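The screwdriver drawer, part whatever

So. The junk drawer. I said in August I'd do it and then did not do it, and now it is done, or about two thirds done, and I'm writing this fast before I have to go pick up the car.

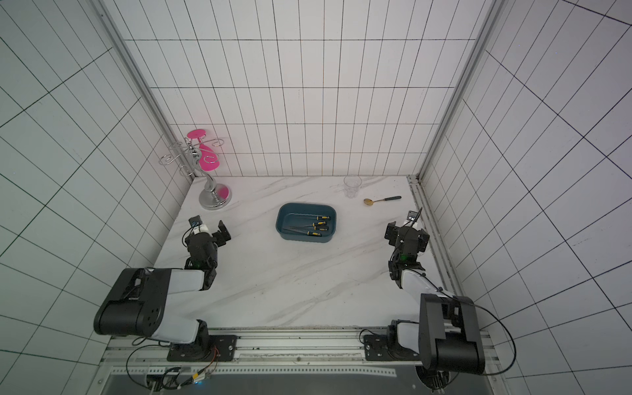

Screwdrivers were the bit that finally broke me. I needed one (one!) to tighten the handle on the bathroom cabinet and it took 17 minutes. Timed it by accident because I had pasta on. Looked in the drawer. Looked in the other drawer. Looked in the toolbox, where you would think. Under the sink. The one I found in the end was in the pen mug in the hallway and it was the wrong size and I used it anyway and chewed up the screw.

The pasta was bad too.

Anyway. Method, if you can call it that.

Everything out. I mean everything, all of it, onto an old sheet on the floor. Drawer one, drawer two, the toolbox, the shoebox that was meant to be temporary when we moved in. I did this after dinner, which was dumb, because at 11 at night there was still stuff all over the floor and I had to step over it to get to bed. Start in the morning. Or start with one drawer. I never start with one drawer.

What came out, more or less in order of how annoyed I was:

Allen keys. 47 of them. I counted because I was already mad and wanted a number to be mad at. Every flat pack thing I have ever bought came with one, and I apparently kept them all like they were baby teeth. Most are the same two sizes.

Batteries, loose, no idea which are dead.

Picture hooks. Good ones, brass, still on the card. I bought more picture hooks last month.

A tape measure that doesn't go back in. You have to feed it by hand.

Tape. Masking, electrical, a brown one that has turned into a solid ring of itself.

The instructions for a Flarnura lamp I don't own anymore. Gave it to my cousin two apartments ago.

A key. We all have the key.

And screwdrivers, obviously, all over the place, which brings me back to it. Big ones, tiny ones for glasses, three with the tips so rounded off they were basically sticks. One that was my grandfather's with a wooden handle, and that one stays forever no matter what, it lives on the shelf now.

OK so here's what I decided. Screwdrivers get their own tray. By themselves. Not with the pliers, not with "small tools", not with the tape. I have tried the "small tools" thing and what happens is it becomes the drawer again in six weeks.

A tray and not a box, is the other thing. I had a box with a lid before. A lid means you put stuff on top of the lid. Then you can't open the lid without moving the stuff, so you leave the screwdriver on top of the stuff. I have watched myself do this. Shallow and open, one layer only, so you see all of it at once and can grab the one you want without digging.

Also I like a dark tray for this. Metal shows up on it. I had a white plastic one in the bathroom for tweezers and clips and stuff and I could never see a thing in there, plus it looked dirty all the time even when I'd just washed it. Rounded corners too if you can get them, way easier to wipe. Square corners collect that gray fluff that comes from nowhere.

And five. Five is plenty for a regular house. I went back and forth on this for way too long. Two sizes of flat, two sizes of Phillips, and then one spare in whatever size you lose the most (for me the medium Phillips, it is ALWAYS the medium Phillips). You could get by with fewer. If you do actual woodworking or fix bikes or whatever, different story, you have a bench and you don't need my blog.

I lay them all the same way. Handles together one end, shafts together the other. On a bit of a diagonal if they're too long to go straight, and mine were, in the first tray I tried. Sounds fussy. Takes two seconds. If they're top to tail you reach in and grab the wrong end half the time, and they roll around more, I swear. Handles with flat sides roll less than round ones, so if you're buying, check that.

On buying. I'm a fan of a set where the handles are all the same and a loud color somewhere. Black and yellow is good. You can spot yellow on a rug, on a lawn, down behind a washing machine. My old ones were clear with a kind of amber tint and they vanished the second you put them down on wood floor. Lost one for a year. It was on the windowsill. The downside of matching handles is you can't tell which is which until you look at the tip, so some people put a dot of nail polish on the end. I keep meaning to. Red for flat, blue for Phillips, something like that. If anyone's done it and it rubs off tell me before I bother.

I looked at drawer dividers for a while as well. Skusstead has the adjustable ones with springs, and I had a set in my cart at 68 dollars, and then I thought, that's a lot to spend on holding up allen keys. Took them out. A tray I already had does the job. I may still go back for the kitchen, where it'd make more sense, that drawer's deeper and the spatulas are a disgrace.

What I did with the rest:

Allen keys, kept one of each size on a ring, the others went in the metal recycling at the dump. Felt great. The noise they made going in!

Batteries, tested with the little tester thing, the dead ones in a jar by the door for drop off. The jar has been by the door for nine days.

Picture hooks, all in one envelope, with PICTURE HOOKS written on it in very big letters so I stop buying them.

Tape got its own hook. Rolls hang on a dowel inside the closet door. Stole that from somebody's craft room and it's the best thing in the whole project, I should've done it years ago.

Pliers and the hammer and the level stay in the toolbox. The toolbox is for stuff I use twice a year. The tray is for stuff I use every other week. That was kind of the lightbulb for me, sorting by how often and not by what it is. My step count on the day was 2,970 without leaving the apartment, all of it back and forth from the closet to the hall to the kitchen holding one object and wondering where it goes.

Where the tray goes. This took three tries.

First try, back in the drawer. Nope. Drawer's too shallow with the tray in, the handles caught and it wouldn't shut unless you jiggled it.

Second try, on top of the fridge. Fine for me, I'm tall. Not fine for anyone else in this house, and I got told so.

Third try is the low shelf in the hall closet, at the front, nothing in front of it, nothing allowed on top. Eye level if you crouch. So far so good. It's close to the front door which is where I always seem to be when something needs tightening, and it's near the kitchen too.

One rule and it's a pain but I'm sticking to it - the screwdriver goes back in the tray before I do anything else. Before I test the hinge or admire the hinge. The number of times I've tightened something, been pleased, walked off to tell someone about it, and left the screwdriver on the toilet tank. Put it back, then be pleased.

Does the tray need a liner? I tried a bit of that rubbery mesh shelf liner. It stops them sliding when you carry the whole tray somewhere, which I do, I take the whole thing to the job now like a waiter. But it collects crumbs and bits of drywall, and you can't wipe it, you have to take it out and shake it. I took mine out. A folded dish towel would probaly do the same and you can wash it. Haven't tried.

Oh, and wipe the tools before they go in. Mine had paint on them, and glue, and something sticky from the brown tape. Bit of vinegar on a rag for the light rust on one shaft, then dry it really well, then a tiny drop of oil. Old socks are good for this. I've got a bag of old socks that I also need to go through, don't start.

Still to do. The second drawer, which is mostly cables (I'm scared of it). The shoebox, which I put back in the closet with a different lid on. The screw jar, that's a whole post on its own, I have screws in there from furniture that doesn't exist any more. And the bathroom cabinet handle, which is loose again, and the screw's chewed so I have to get it out with the rubber band trick first. Will report back on teh rubber band.

Someone asked under the last post what I use for labels. Just masking tape and a marker. It peels off clean if you change your mind, and I change my mind constantly.

Right, car. They shut at five.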